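Public Affairs > Working With Us > Frequently Asked Questions

Print this page | E-mail this page

Questions Clients Ask Before They Hire Us (and a Few They Ask After)

Updated Monday, July 27, 2026

What does a public affairs firm do all day?

Reads, mostly. Zawadzka's staff get through an alarming quantity of draft ordinances, hearing transcripts and notices set in type designed to discourage the public. Then we telephone people. In between we write memos telling clients which of these things will cost them money, and by when. If you were hoping for cigars, the Dromunport office has been smoke-free for as long as we have had the lease.

Can you get my permit approved?

No. We can tell you why it is stuck, whose desk it is on, what that person needs to see and whether your application contains it. Very often it doesn't. We once had a client who spent 12 weeks composing letters of complaint about a delay caused by a missing signature, which was his.

Do you know the mayor?

Most people in Dromunport know the mayor. It is a small city and there is one good bakery. What you are paying for is knowing the deputy clerk who schedules the agenda, and knowing that she would like your materials by Thursday noon in a single file.

How are your fees set?

By monthly retainer for ongoing work, or by project if your problem has edges. We do not take success fees. Several places prohibit them outright for lobbying, and we find that an adviser with a bonus riding on Tuesday's vote gives peculiar advice on Monday. Expenses are billed at cost. The retainer letter runs to four pages and Aleksi Heinonen will walk you through all of them whether you ask or not.

Will my name appear in a public register?

If the work counts as lobbying under the rules that apply to you, yes. We file the registration and the periodic reports, and we send you a copy first so you can check that your company's name is spelled correctly. Some clients ask whether there is a quieter arrangement. There is: don't lobby.

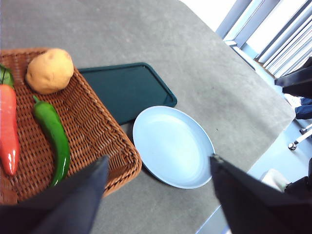
Zawadzka Public Affairs | State and Local Practice Group

How early should I call you?

Before the bill has a number would be lovely. Before the hearing is fine. The evening before the hearing is something we will do, at the rate shown in Schedule B, and you will get a tired person with a good folder. Last June we took on a matter with two days to go and managed a respectable amendment, but I would not build a strategy on it.

What is a stakeholder map, and why is it on my invoice?

It is a chart of everyone who can help you, hurt you or slow you down, with notes on what each of them wants. The first version always has too many names. For the Skevow ferry terminal we began with 424, including several who had retired and one who had been entered under both of his surnames. The working version had 34. The labor is in getting from one to the other, and that is the line on the invoice.

Should our chief executive testify?

Possibly. Can your chief executive answer a question in under a minute, tolerate being interrupted and refrain from explaining how the industry really works? If so, wonderful. If not, send the plant manager. Council members like plant managers. We run a practice session in either case, with Wiesława Nowicki playing the hostile member, a role for which she has turned out to have a worrying gift.

We have a lawyer. Do we still need you?

You certainly still need the lawyer. Lawyers tell you what the rule says and what happens if you break it. We work on what the rule might say next year. The two of us will disagree about the length of your public comment, and you should let us fight it out on a call you don't attend.

Do you organize letter campaigns?

We help real customers, employees and neighbors write in their own words. We don't do the sort where 100 identical e-mails arrive in an afternoon, each beginning "As a concerned resident of [TOWN]." Legislative staff sort those into one pile and think less of whoever sent them.

Do you ever turn work down?

Yes. We check for conflicts before the first real conversation, and we won't act for both sides of a zoning fight however politely both sides ask. We also decline anyone who wants us to be vague about who is paying. If we can't help, we will usually suggest a firm that can.

What is Zutau?

Our tracking system. It sends you a message when something on your list moves, such as a new draft, a committee referral or a changed hearing room. You can set it to daily or weekly. Clients who choose "immediately" generally switch to daily by the end of budget season and sleep better for it.

How will I know whether any of this is working?

You will get a monthly report of two pages that says what we did, what changed and what we expect next. Sometimes the answer under "what changed" is "nothing," and in a month when somebody proposed doubling your inspection fees, that is a very good answer.

Can I bring a gift to a meeting with an official?

Please don't. Bring a one-page summary.

Reader comments (4)

marsh_lane: Wish I'd read the part about the single file before I sent eleven attachments to the clerk. She did reply. It was brief.

T. in Skevow: The ferry terminal answer leaves out that the parking question is still open. Some of us on the 34 would like a call back.

Zawadzka web desk: T., fair point. We've passed this to the project team and you should hear from them this week.

permitpending: Where is Schedule B? The link on the fees page takes me back to this one.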